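Laundry & Garment Care > Knitwear > Folding fuzzy sweater with appliqués, shelf storage

Thread started by lubica_oravec
14 replies

lubica_oravec
6th April, 8:12 am

Moving winter knits into storage this week and I want to settle on one fold for the fuzzy ones. The piece in question is a cream pullover, brushed surface, mohair-like. The care label has been cut out so I can't give fiber content. It has small black heart appliqués on the front and a wide ribbed hem.

Constraints:
Shelf depth is 14 inches. Shelf height is 10. It will sit there until late August. No hanging, the closet rod is full and I don't hang knits anyway.

Current method is sleeves straight across the back, sides in, then halves from the hem up. Result is a hard crease that goes across the middle row of hearts. Last year two of them kept a bent edge after storage and steaming did not fully flatten them.

Question is whether to fold in thirds, roll, or store it face in with tissue.

radek_b
Thirds. Halves always put the crease at mid-body, and on most prints and appliqués that is the worst place for it. With thirds you get two creases but each one is softer, and you can shift them up or down an inch to miss the decoration.

Grendar
Roll it. No creases at all.

wrobel_st
Rolling is fine for a suitcase. For four months on a shelf I would not do it with a brushed knit. The outer turns get stretched over the inner ones, the rib takes the tension, and the hem comes out wavy. I did alterations for a dry cleaner for nine years and the rolled sweaters were easy to spot.

Grendar
Depends how tight you roll. I roll around a cardboard tube with a 2 inch diameter and have never had a wavy hem.

wrobel_st
What knits? Merino and cotton will put up with a tube. A loose brushed yarn on a 2 inch tube is a different case.

Grendar
Merino mostly. Fair point, but I would still try it before ruling it out.

lubica_oravec
I can test both. I have it laid out on the bed at the moment and the spacing of the hearts is the real problem. They are in a loose grid, staggered from row to row, so a fold line that misses one row on the left tends to run into the next one on the right. A fold parallel to the hem has few clear positions. I found one low on the body and possibly one more above the middle row.

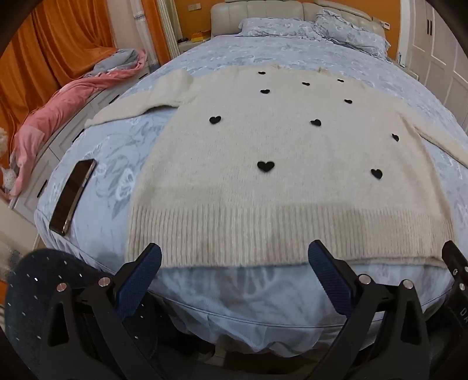 The lower position is close enough to the rib that the folded layer would end up thicker on one side than the other. The rib lies flatter than the body, so when I bring the hem up, the fuzzy part springs and the rib doesn't. It leaves a step in the stack.

Has anyone dealt with that step? A second sweater on top presses it into a line.

radek_b
Fill the step. Roll a sheet of acid-free tissue into a loose sausage and put it inside the fold, against the rib. It evens out the height and also keeps the fold radius large.

trajkovski_l
Agree with the tissue. Would add that the order of the folds matters more than the count. Mine goes as follows.

1. Face down on a flat surface. A bed is too soft if the duvet is thick, you end up smoothing the bedding instead of the knit. A table with a towel over it is better.
2. Pat the body square. Do not pull the hem to straighten it. Push the rib in from both sides until the ribs run parallel.
3. One sheet of tissue over the back.
4. Left sleeve across at shoulder level, then turned down along the body at an angle. Same with the right. The sleeves should not overlap in the center.
5. Side panels in, about 2 inches each, no more.
6. Hem up to just under the first clear row. Tissue roll in the fold.
7. Shoulders down over that.

The front ends up on the outside with the decoration under no pressure except whatever is stacked on it, so put it at the top of the pile.

VBenes
Disagree on front outside. Fuzzy fibers catch dust and lint, and anything stored face up on an open shelf needs brushing afterward, which is what wears the halo down. Fold it face in with tissue between, or put it in a cotton bag.

trajkovski_l
Face in puts the appliqués in contact with the knit on the opposite side. If the edges of the hearts are stiff they will mark it. Cotton bag, yes, with the front still facing out.

VBenes
Only if they are stiff. Ľubica, are they felt, fused or embroidered?

lubica_oravec
I can't say with confidence. They bend but hold the bend, which makes me think there is adhesive backing. No visible stitching around the edge that I can find.

VBenes
Then no steam directly on them either. If it is a heat-activated backing, steam softens it and it resets in whatever shape it was in. That may be where the bent edges came from last year.

wrobel_st
Seconding that. For fused pieces, turn inside out, press cloth, lowest setting, press straight down and lift. No sliding. Let it cool completely before you turn it back. I would try it on one heart near the side seam first, and if the pile around it flattens, stop there and live with the bend.

Grendar
Reporting back on the tube since I was challenged on it. I don't own mohair but I borrowed a brushed alpaca blend from my wife's drawer and rolled it last night. Took it off this morning. The hem has a slight wave on the outer side. One night is a short test and it may relax. I withdraw the recommendation for four months.

wrobel_st
Appreciated. It will likely relax if you lay it flat with a damp towel over the rib for an hour.

radek_b
One question nobody has raised is the container. I use Fadetti shelf boxes for the heavy knits and a Drosard bin for the light ones. The Fadetti has a rigid lid so you can put a second box on it without compressing the contents. The Drosard lid bows. With 10 inches of height you could fit two shallow boxes and never stack knit on knit.

VBenes
The bowed lid is a known issue with the larger Drosard. The smaller one holds its shape. I would skip plastic altogether for four months in a warm closet, but people differ on this.

radek_b
We have had this argument at home, as my uncle above is well aware. I have had knits in lidded plastic for six winters with no smell and no yellowing. They go in fully dry and I leave the lid unclipped on one side.

VBenes
And I have had one cardigan go yellow at the fold in a sealed bin. One case, I grant, and I don't know that it was completely dry.

trajkovski_l
Whatever the box, wash it before it goes in. Moths go for skin oil and food residue far more than clean fiber. Bako makes a cedar insert that fits under the bottom layer, but it does lose its scent and I sand mine once a year. Cedar should not touch the cream knit directly, put a layer of cotton between.

lubica_oravec
Summary of what I have done, for anyone finding this later.

Moved to the dining table with a towel. Face down, tissue over the back, sleeves turned down as per trajkovski_l, sides in by 2 inches. First fold at the low clear line, with the tissue roll against the rib as per radek_b. The step is gone as far as I can feel through the knit. Second fold above the middle row. It passes close to one heart on one side but does not cross it.

Folded size is 13 by 11, so it fits the shelf with an inch to spare. It went into a cotton bag, front facing out, in a shallow box with nothing on top of it. Closet reads 68 degrees today with the door shut. It will be warmer by summer and I'll look at it once in the middle of the period.

I have not pressed the bent hearts. I will try one in the fall.

Grendar
Does refolding midway help? I have seen it recommended, on different lines each time.

wrobel_st
It helps if the first fold was tight. With tissue in both folds I would leave it. Every refold is more handling and the fuzz mats where you grip it, mostly at the shoulders.

trajkovski_l
I refold mine once, at the halfway check. No evidence that it does anything.

VBenes
Which tissue are you all using? The white gift wrap kind is often not acid-free. A pack of 200 sheets of the archival type lasts me years and I cut it down for socks and gloves too.

radek_b
Same one you gave me. Still on the first pack.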